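Kiltbridge Kitchen Scale, Model 1553
Section 5: Placing, Leveling and Zeroing the Scale

Revised 4/16/24

Read this section before you weigh anything for the first time. Go through it again if you move the scale to a different counter or change the batteries.

5.1 Choosing a place

The scale reads correctly only on a hard, flat surface. Stone, tile and solid wood are all suitable. Do not set it on a dish towel, a cutting board with rubber feet, or a placemat. Soft or uneven material lets the feet sink, and the reading drifts low.

Keep the scale away from:
- the cooktop and oven vent
- an open window or a fan
- a microwave oven that is running
- the edge of the sink

Grout lines can hold one foot lower than the others. On a tiled counter, move the scale until all the feet sit on the same tile.

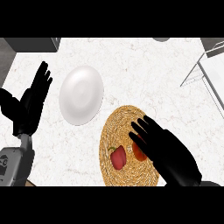 Figure 5-1. Marble countertop with plate, woven placemat and red peppers.

5.2 Leveling

1. Take the platform off by lifting it straight up. Do not twist it.
2. Find the bubble level next to the battery door.
3. Turn the front feet until the bubble is inside the ring. Clockwise raises the corner.
4. Press lightly on each corner. If the scale rocks, turn the rear foot on that side until it stops.
5. Put the platform back. It drops into place with a click.

Note: Scales made before December have fixed rear feet. If yours rocks, move it to another part of the counter.

CAUTION: Do not press on the metal post under the platform. The load sensor is directly below it and can be bent by hand. Damage of this kind is not covered by the warranty.

5.3 Zeroing

1. Press ON and wait for the display to stop flashing.
2. If the display shows 0, go to 5.4.
3. If it shows any other number, hold ZERO for 2 seconds and let go.
4. If the number comes back, check that nothing is touching the underside of the platform. Crumbs and dried flour are the usual cause.

The scale turns itself off after 7 minutes without a change in weight. Anything you have tared is lost when it does.

5.4 Weighing with a plate or bowl

1. Put the empty plate or bowl in the center of the platform.
2. Press TARE. The display returns to 0.
3. Add the food and read the weight.
4. To add a second ingredient, press TARE again first.

A wide plate can hide the display. Press HOLD before you lift it off and the last weight stays on the screen.

Whole vegetables that roll should go in a bowl. Weigh peppers and squash before trimming if the recipe gives a whole weight, and after trimming if it calls for them seeded or sliced.

5.5 Using the Kombo app

Pairing is optional. Open Kombo, choose Add Scale, and hold UNIT until the light blinks. Leveling and zeroing must still be done by hand.

If Err 5 shows on the display, the scale is not level. Repeat 5.2. If it shows again, see Section 7.

Text by Renzo Morelli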